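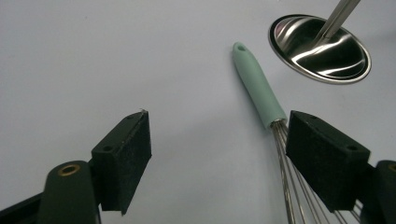
*Reading time: 4 minutes*

# Utensil stands and hanging tools: your questions

We receive many letters on this subject, more than on knives and pans together. I have collected the ones which come again and again, and I answer them as well as I can. The page was last revised on Thursday, August 7, 2025.

**What do you mean by a utensil stand?**

A stand with a heavy foot, one upright pole and a ring of hooks at the top. The tools hang down from the hooks with the handle upwards. Some people say carousel, also when it does not turn. A pot or jar in which the tools stand is a different thing, and I write about it further down.

**Will my tools fit on the hooks?**

Only if they have a hole or a loop at the end of the handle. Please look at this before you buy. Old wooden spoons very often have none. You can drill a small hole yourself, or tie a loop of kitchen string, but the string becomes greasy and must be changed from time to time.

**How long may a tool be?**

Measure from the hook down to the foot and take away a little, so that nothing scrapes. The Larnell stand which I have at home gives me 51 cm in total height, and my longest ladle still hangs free. With a lower stand, the ladle is the first to make trouble. Whisks are mostly no problem.

**Does a whisk really need a hook? Mine lives in the drawer.**

It can live in the drawer, but the wires get caught in everything and after some years they are bent. A balloon whisk is better hanging, with the wires down and nothing pressing on them.

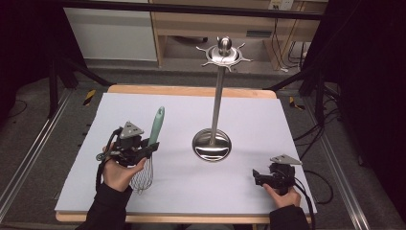

*Steel stand with its hooks still free, and a whisk with a mint-green handle.*

**In which order should I hang the tools?**

Begin with the heaviest one, then hang the next heaviest opposite to it. After this you fill the places between. If you load one side first, a light stand can tip over, and it does so with a lot of noise. Flat tools such as turners I hang next to each other, because they need little room.

**My stand leans to one side. Is it broken?**

Probably not. In most cases the pole is not screwed fully into the foot. Turn the stand upside down with a cloth under it, and tighten the screw by hand. The Wullance stands have a small rubber ring under the foot, and when this ring sits crooked the whole stand leans also.

**How do I clean polished steel without making stripes?**

Warm water, one drop of washing-up liquid, a soft cloth, and then dry it at once with a second cloth. The drying is the important part. A domed foot shows every fingerprint, so please do not be disappointed when it looks used again in the evening. No scouring powder and no steel wool – the scratches stay for ever.

**May coloured handles go in the dishwasher?**

Look at what the maker writes. If you have no information, wash them by hand. I had a set from Sarmiento where the handles became pale after one summer in the machine, while the metal parts were still like new.

**Hooks or a jar, which is better?**

It depends on your worktop. A jar takes less height and accepts every tool, also those without a hole. On hooks you find things faster and they dry better after washing. In our kitchen we have both: 7 tools on the stand and the wooden spoons in a jar by the cooker.

**Where should the stand be placed?**

Near the place where you stir, but not directly beside the hob, where the fat lands on it. Keep it away from the edge also, if you have small children or a cat.

**Can it carry cast iron or a meat hammer?**

I would not do this. My kitchen scale says 400 g for our heaviest ladle, and I have no wish to try more on one hook. Heavy pieces belong in a drawer.

**Do you sell these stands, or the spare hooks?**

No, I only write about them. For spare parts please ask the shop where you bought yours. Volteck owners often ask me about the knob on top – I have never found it sold separately.

**My question is not in the list.**

Write to me through the contact form and put "utensils" in the subject line. I read everything, but in September I am away and the answers will take longer.

Malte Hamann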